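¿Por qué llevamos las tazas en una bandeja?

Ficha para lectores de 8 a 11 años

Una bandeja es una superficie plana con un borde un poco levantado. Sirve para mover varios objetos en un solo viaje. El borde frena las cosas que resbalan, pero no las sujeta: si la bandeja se inclina mucho, una taza puede pasar por encima o volcar.

Que un objeto vuelque depende de su centro de gravedad, el punto donde podemos imaginar reunido todo su peso. Una taza baja y ancha lo tiene cerca de la base y es estable. Una botella de pie lo tiene más arriba – por eso cae con un empujón pequeño. Tumbada ya no puede caer, aunque puede rodar.

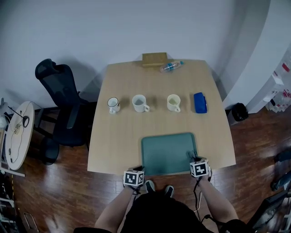 Antes de cargar, la bandeja se apoya plana sobre la mesa. Las piezas pesadas se colocan en el centro y las ligeras, alrededor. Si todo el peso queda en un lado, una mano tiene que hacer más fuerza que la otra y la bandeja se tuerce.

El asa también cuenta. Una taza con asa no es simétrica: pesa algo más por ese lado. La diferencia es pequeña cuando la taza está llena. Un litro de agua tiene una masa de 1000 gramos, así que 211 mililitros son 211 gramos.

Experimento

Pon una taza de plástico vacía en una bandeja. Levanta despacio un extremo y para cuando la taza empiece a deslizarse. Mide la altura con una regla y anótala. Repite con un paño húmedo debajo de la taza. El paño aumenta el rozamiento – la fuerza que se opone al deslizamiento.

Texto: Tuulikki Kettunen
Revisión: Kilian Brunner
Marzo de 2026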